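Print this page | E-mail this article
By Levente Kozma and Wian Joubert
Saturday, April 30, 2022

4. Enrollment and matching on the household terminal

4.1 Participants and setting

The fingerprint reader used in this study is the Okum module, which was mounted in a payment terminal made by Borbély. We installed the terminals in the test kitchens and common rooms of Zendska, a housing company that lets furnished apartments for short periods. The tenants pay there for laundry, for extra cleaning and for small goods, and until now they did this with a plastic card and a code. In total 247 tenants agreed to enroll their fingers. Each tenant enrolled two fingers, one from each hand, and each finger was pressed six times on the reader.

The enrollment was done without help from our staff. A short text on the terminal told the tenant where to place the finger and when to lift it. We chose this way of working on purpose, as a bank which sends a biometric card by mail also cannot stand beside the customer. The quality of the stored template depends then very much on how well the person understands the instructions.

4.2 Sources of rejected attempts

We divide the rejected attempts into three groups. In the first group the finger covered too small a part of the sensor. In the second group the image was complete but the ridges had low contrast, mostly with dry skin. The third group contains the attempts in which the finger was turned so far that the matcher could not align it with the template.

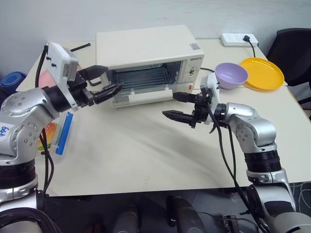
Figure 3. Two-arm setup with a countertop oven, door open.

The first group was the largest one in the opening days and became smaller later, when the tenants had learned the position of the sensor. The second group stayed almost the same during the whole period. We tried to lower it by allowing a longer contact time, but many tenants lifted the finger before the longer reading was finished, and so the gain was small. For the third group the six presses at enrollment were helpful only if the tenant moved the finger a little between them. When all presses were made at the same angle, the template was narrow and a later attempt at another angle was refused.

A rejected attempt does not mean a rejected payment. The terminal permits up to 3 attempts, and after this it asks for the code. We therefore report the two values separately. For the tenant the second value is more important, but for the maker of the sensor the first one tells more.

4.3 Storage of the template

The template never leaves the terminal memory. The Nuvadbridge software, which connects the terminal with the billing system, receives only the answer of the matcher and a transaction number. This makes the protection of personal data easier, but it has also a cost. A tenant who moves to another building must enroll again, and several tenants complained about this in the interviews. A card that carries its own template would remove the problem, and we plan to repeat the test with such cards in May.

Last updated: Saturday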